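Hard Edges: What Steel Hardness Numbers Mean in a Home Kitchen

By Arvid Løken
March 21, 2024

The number stamped on a knife box is usually a Rockwell C reading. A diamond cone is pressed into the steel under a light load, then a heavy one, and the difference in depth is converted to a scale. Most kitchen knives land between 52 and 64. A higher figure means the edge resists denting and rolling. It says little about how the blade will take a sideways knock, or how long it will need on the stone when it does go dull.

Wenche Engström ran the heat-treating line at Haugland for 22 years and now consults for smaller shops. Her main complaint is with the way the figure is quoted. "A blade is tested at one spot, often near the heel," she says. "The tip is thinner, so it cools at a different rate. I have seen two points of spread on one knife."

The spread comes from the furnace. Stainless blades are heated until the carbon dissolves into the structure, then cooled fast. What comes out is very hard and too brittle to sell. A second, lower heating gives some of the toughness back. Kollov, a maker of mid-priced chef's knives, tempers twice at two hours each. Its plant manager, Eero Jääskeläinen, rejects any batch in which a sample reads more than one point off target.

Geometry counts for at least as much. A soft blade ground thin will out-cut a hard one ground thick, at least for the first few meals. Kollov grinds its standard line to 16 degrees per side. Its older line, still sold to restaurants, is ground wider and comes back for repair less often.

Storage gets less attention than steel. Blades that share a drawer with other metal tools pick up small chips, and harder blades chip sooner. Slotted blocks prevent this, though an edge dragged against the bottom of a slot on every draw will wear there too. Aslak Blomqvist, a sharpener in Ullside, serviced 138 household knives last June and logged the damage on each. Chips near the tip were the most common fault — ahead of plain dullness.
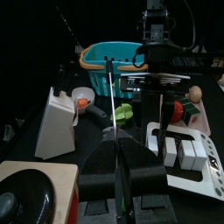
A white knife block with two black handles showing, beside a teal basket.

Blomqvist's advice is to draw the knife with its spine resting on the slot, or to use a block with horizontal slots. He puts a honing rod to softer blades weekly. Above 60 on the scale he skips the steel rod and uses a fine ceramic one, with light pressure and four strokes per side.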